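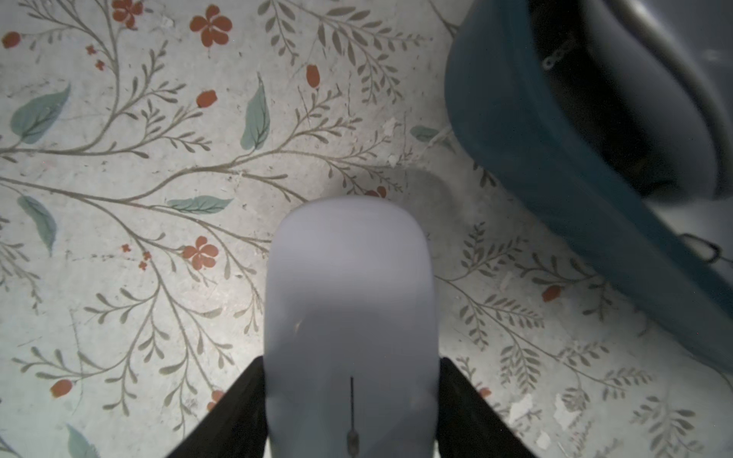
The teal tray on the flowered mat.

Corora Shallow Tray and Floral Mat, sold as a set
Last updated: August
Print this page | E-mail this to a friend

I don't trust desk sets. You pay for one useful thing and get a second thing the store couldn't move by itself. Corora sells a teal tray with rounded corners and a printed mat to go under it, and I bought the pair from Khondokar's in Simumville with my own money, fully expecting to like half of it.

The tray is the half I like. It's shallow, so you can see what's in it and pick it up without digging. I use mine for computer mice, the spares and the ones waiting for somebody to decide if they still work. The box says it will "organize your whole desk." It won't. A mouse is a tall, round-backed thing, and after you put in a few of them the next one rides up on its neighbors or ends up beside the tray.
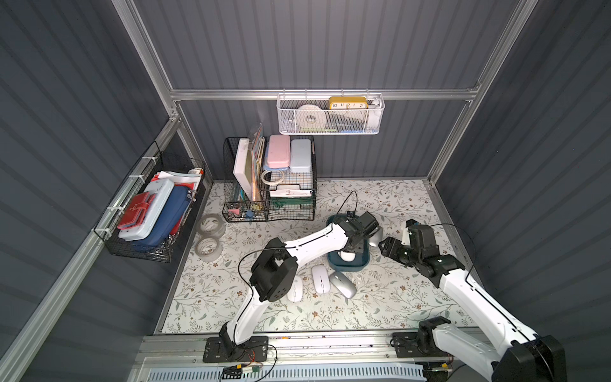

Rolls of packing tape are another matter. I wouldn't bother putting them in. Two of them lying flat take up the room you bought the tray to save, and tape doesn't roll off anywhere if you lay it down properly. Mine stay on the mat. Pens and small stuff do better in a black wire mesh organizer, the kind every office store has, and you can see through the sides of it.

Now the mat. Sage branches, little reddish flowers, an off-white ground. Pretty enough, if you want your desk to look like a kitchen table. My complaint is practical: white and gray mice on a pale busy print are harder to spot than they should be, and I have reached past the one I wanted more than once. A plain dark mat would do the job better. Corora doesn't make one.
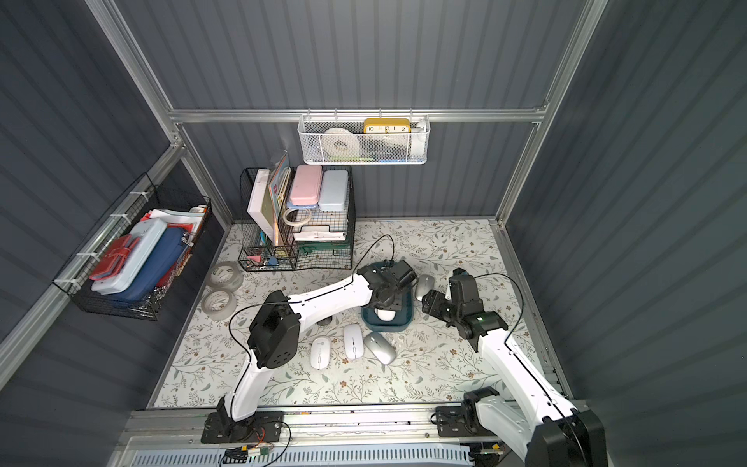 One reader wrote in to say that I was being unfair, that she has had the same mat for 2 years, wipes it with a damp cloth, and has never lost a mouse on it. She also thinks the tray should come in a deeper size, and that sorting by "works" and "doesn't work" would go faster with two trays than with one.

Fine, but a second tray means a second mat, as they aren't sold apart. I asked. The Siment tray is sold alone and costs less, though the rim on the one I handled felt sharp.
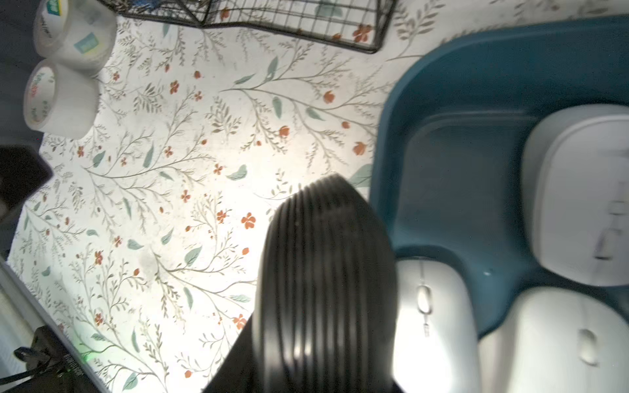
Pale mats also show every smudge, and I'd want to know how this one looks after around 80 wipes before I called it washable. Buy the set if you can get it marked down. At full price, skip it and put the tape back in the drawer.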